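Robot Software Engineer, Manipulation Planning and Control
Lirkent, full time, two posts

Vadard writes the control and perception software for two-arm tabletop cells. The current work package covers sorting packaged goods between trays and baskets. Crumpled packets, thin paper and tall handles account for most of the open tickets, and the planner needs people who enjoy that sort of problem.

You will work on Lumito, our motion planning stack. It runs a control loop at 1,000 Hz and replans when the perception node revises an object pose. The regression suite holds 507 recorded tasks, of which 118 still fail on grasp selection or collision checking.

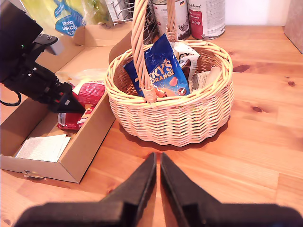
The posts report to the planning lead and share an on-call rota for the test cells. Expect half the week at a desk and half beside the hardware.

Required: modern C++, working Python, Linux, and experience with inverse kinematics or trajectory optimisation. Useful: point cloud segmentation, force control, real-time scheduling, log replay tools. Knowledge of Falcão, our in-house simulator, is not expected.

Send a CV and a link to code you have written to the Vadard recruitment desk, quoting LUMITO PLANNING. Applications close at noon on the last Tuesday in March. Interviews include a code review exercise lasting 2 hours.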